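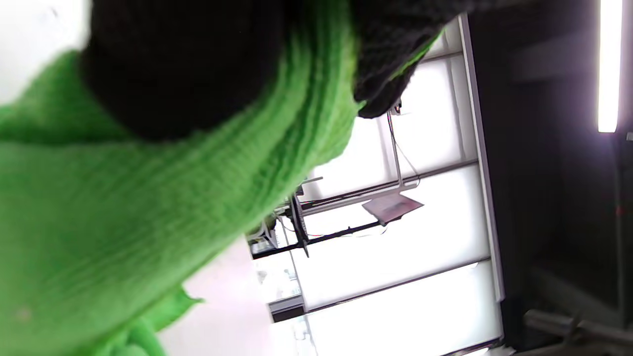

Vorkano Hand-Held Gripper, Demonstration Kit

The Vorkano kit records manipulation examples for policy training without a robot in the loop. An operator holds the gripper, performs the task at normal speed, and the wrist camera and jaw encoder log to one clock. Output is one file per demonstration.

Suitable tasks
Pick and place, sorting, folding, bagging. Soft goods such as knit gloves are supported, but the object may cover most of the view during a grasp. Keep these segments. Trimming them leaves the policy with no examples of the close phase.

Specifications
Jaw opening: 68 mm
Recording time per charge: around 33 minutes
Supplied memory: holds 539 demonstrations at default length
Trigger: mechanical, right or left hand

Lighting
Exposure is locked at the start of each demonstration. Bright panels or tube lights behind the work will clip - set the level with the gripper pointed at the object, then begin.

In the box
Gripper, charger, calibration board, spare finger pads (two pairs), wrist strap. Tripod not included.

Ordering
Built to order at Clirkstead. Lead time is 27 working days. Volume orders and replacement jaws: Poppy Haworth, Stollside sales desk. Calibration questions: Ruairí Tully.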